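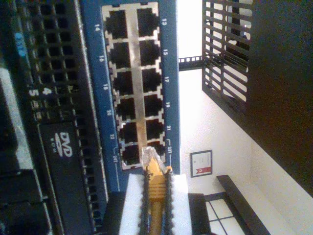 Slide 4. Yellow cable in the gripper, plug at ports 23 and 24.

Posted in: Talks & Slides / Teleoperation

Good morning. I am Tala Saliba and I work on teaching by remote control at Drostska. Please leave this slide on while I speak.

A network plug is a small task for a hand and a big one for a robot. The operator must line up the plug, then push, and the fingers hide part of the view. We recorded 390 demonstrations for the Grestutau project, all by remote control. I say "all" because people ask me this every time.

(Pause. Drink water.)

First we tried guiding the arm by hand. It is comfortable, but your own force goes into the recording – the robot learns your push and not its own.

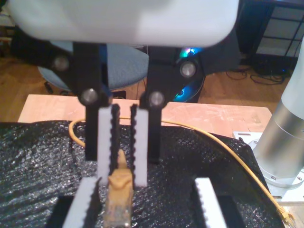 So the second lesson is about the grip. We ask the operator to take the boot of the plug and to keep the cable free. If the grip is crooked, open the fingers and take it again. Do not correct it at the port. We keep these second tries in the data, they are useful.

Operators need a break after eight demonstrations. I did not believe it until I did the job myself in July.

(If there is time, tell the Vorkcombe story. If not, go to questions.)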